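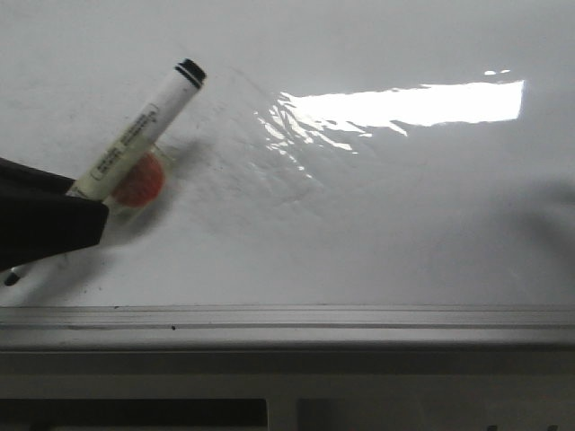
What is the gray haze that stays on a whiteboard after dry erasing, and what removes it without damaging the surface?

The haze is mostly pigment and binder left behind by dry-erase ink after the solvent has evaporated. A cloth dampened with isopropyl alcohol lifts most of it, followed by a wipe with clean water and a dry microfiber cloth.

Ghosting on a melamine vs. enamel board
Forum: Office and Classroom Equipment > Boards and Writing Surfaces

mmakokha
Posted 6th January

I look after the boards in a training building in Tusorthorpe. They are wall mounted, white gloss finish, with a metal marker tray along the bottom. The paperwork says Isau and gives the dimensions, but the line for surface material is blank. They were installed in June.

Symptoms are as follows. Ordinary writing erases with a felt eraser but leaves faint gray traces, streaks and small speckles, and these build up. Writing left over a weekend leaves an outline that can still be read from an angle. The area to the right of the marker in the photo is typical.

I have tried the felt eraser that came with the boards, a dry microfiber cloth, and glass cleaner. Glass cleaner improves the appearance, but the next writing on top of it erases worse than before.

I would like to know two things. Is this a cleaning problem or a surface problem, and is there a test for surface type that does not involve taking a board down?

Mwangi Makokha

platen_gap

Magnet first. If a magnet sticks, there is steel under the writing surface, and the surface is either porcelain enamel or painted steel. If it doesn't stick, you probably have melamine, which is porous enough that ghosting is normal after a while.

Telling enamel from painted steel is harder. The edge under the trim sometimes shows it. Enamel is a fired glass layer and chips like glass. Paint flakes or scratches.

Glass cleaner is a poor choice on any of them. Many of them leave a film, and the ink then sits in the film.

rsperling

Disagree on the last point. I have used plain ammonia-free glass cleaner on enamel boards for years with no film worth mentioning. The film usually comes from not rinsing. Any cleaner that contains a surfactant leaves a residue if you spray it, wipe it around and walk off.

The order I use:

Dry erase with a clean eraser.
Wipe with isopropyl alcohol on a folded microfiber cloth, working from the top down to the tray.
Turn the cloth to a clean face often.
Wipe with a second cloth dampened with plain water.
Dry with a third.

Then leave the board alone for a few minutes before writing on it. If you write on damp enamel the marker tip picks up water and skips.

Roswitha Sperling

platen_gap

We can agree on the rinse. I still wouldn't hand glass cleaner to a whole building, where the rinse is the first step to be dropped.

tray_depth

What markers are in use? The board gets blamed for a lot of marker problems. Old stock dries down and the release agent separates from the pigment. Store markers flat. Stored tip up, the ink drains away from the tip and you get weak, gritty lines. Stored tip down, the tip floods and black ink in particular goes on too heavy and takes longer to dry.

Also check nobody has put a permanent marker on the tray. The barrels look similar from a distance and the printing along the side is small.

mmakokha

Magnet sticks on every board in the building, so steel. I took the end cap off one tray and looked at the edge. There is a thin white layer with a clean break at one corner, no flaking. That sounds like enamel to me, but I'm not certain.

Markers are a mix. Most are Remberg in black, bought in bulk, and there are others that people bring in. I went through the trays and pulled 7 that wrote faintly or scratched.

I also cleaned one board by Roswitha's method, with alcohol, then water, then dry. Most of the haze went in one pass. The weekend outlines needed a second pass and one of them can still be made out under a desk lamp held close to the surface.

platen_gap

A clean break with no flaking supports enamel. In that case the outlines are residue on top and will come off. Overwriting works on the stubborn ones. Trace the old line with fresh dry-erase ink, wait a few seconds, wipe while the new ink is still wet. The solvent in the new ink softens the old.

Inspect with light coming from the side or above. Straight-on viewing hides nearly everything.
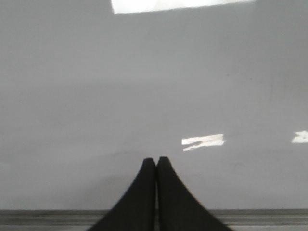 Smooth light gray surface, one faint streak on it, pale patches where the light from above reflects. The strip along the bottom runs the full width.

mmakokha

Side lighting is useful, thank you. Looked at square on, I had been passing boards that were plainly not clean. I now check with the room lights on and again from one end, close to the wall.

Overwriting took out the last outline. It left a small gray halo, which came off with alcohol.

felt_and_cork

Has anyone tried the Sombatkul conditioner? The supplier told us to apply it twice a year and claimed it stops ghosting altogether.

rsperling

I have used it on an old melamine board and it was an improvement for a while. On enamel I would leave it off. A fired glass surface has nothing for the conditioner to fill, and what stays on top is a soft layer that picks up pigment. You end up cleaning the conditioner.

felt_and_cork

Ours are enamel and it did seem to help. I can't show a measurement for that. The boards were also cleaned properly for the first time on the day it was applied, so make of that what you like.

platen_gap

Then you have two changes and one result. Strip one board with alcohol, leave it unconditioned next to a conditioned one, write the same line on each and compare after a weekend. If there is a difference I'd be interested to read it.

felt_and_cork

Fair enough. I can do that in the small room where two boards share a wall.

nib_collector

A word for the tray, which has not been discussed much. Eraser dust collects there and gets carried straight back up the board on the eraser and on people's cuffs. Speckles of the kind in the first photo are very often dust and not ink in the surface. Vacuum the tray or wipe it with a damp cloth before you clean the board, then wipe it again afterward. If you do the tray last only, you have already dragged dust across the first section.

Magnets and other small objects on the board should come off before cleaning as well. Cleaning around them leaves a ring that gets darker every time.

tray_depth

Agree about the tray. I would add that felt erasers are the worst part of the system. Once the felt is loaded it moves pigment from one place to another. Either wash them or switch to the kind with peel-off layers. We switched to microfiber cloths on a hook and throw them in the wash on Fridays, no fabric softener. Fabric softener leaves a coating on the fibers and they stop picking anything up.

mmakokha

The felt erasers here had not been washed since the boards went up. I tried one on a board that had just been cleaned and it left a gray band the full width of the stroke. They have been withdrawn.

Does anyone have a figure for how much alcohol to allow? I have 38 boards to do and want to order once.

rsperling

It depends on board size and on how bad they are. For a first clean, on boards of ordinary classroom size, I got 6 boards out of a bottle. After that the consumption is very low. Use it on the cloth and don't spray it on the board, which wastes most of it and sends it down into the tray joint. Open a window.

Concentration matters less than people say. The common 70 percent drugstore grade is fine for enamel. It evaporates more slowly and gives you more working time.

platen_gap

I prefer the stronger grade for that same reason. Slow evaporation means dissolved pigment sits on the surface and dries back as a thin gray wash if the cloth is too wet. With either one, wring the cloth out.

Keep both away from the painted end caps and from any printed grid lines. Printed lines on lower cost boards are sometimes only surface ink.

rsperling

The end caps are a good point. Alcohol will dull some plastics. On the rest we'll have to differ, I have never had a wash left behind with the 70.

mmakokha

No grid lines on these. I will mask the end caps on the first board and see whether it is necessary.

Procedure as I have written it up for the building: tray first, loose items off, dry microfiber, alcohol on a folded cloth from top to tray, water, dry cloth, tray again. Check from the side. Overwrite anything that remains. Faint markers go in the trash and do not go back on the tray. No glass cleaner – this may be overcautious, but the rinse step would be skipped here.

nib_collector

Looks right. Put the water step in bold if your notice allows it.

felt_and_cork

Result from the small room, for anyone still reading. Same marker, same line on both boards, left over the weekend. One dry wipe each. The conditioned board kept slightly more of the line than the bare one. Alcohol cleared both. I have stopped ordering the conditioner for the enamel boards and kept one bottle for the melamine one in the corridor.

platen_gap

Thanks for running it. One pair of boards is a small sample, but it agrees with what I would expect from enamel.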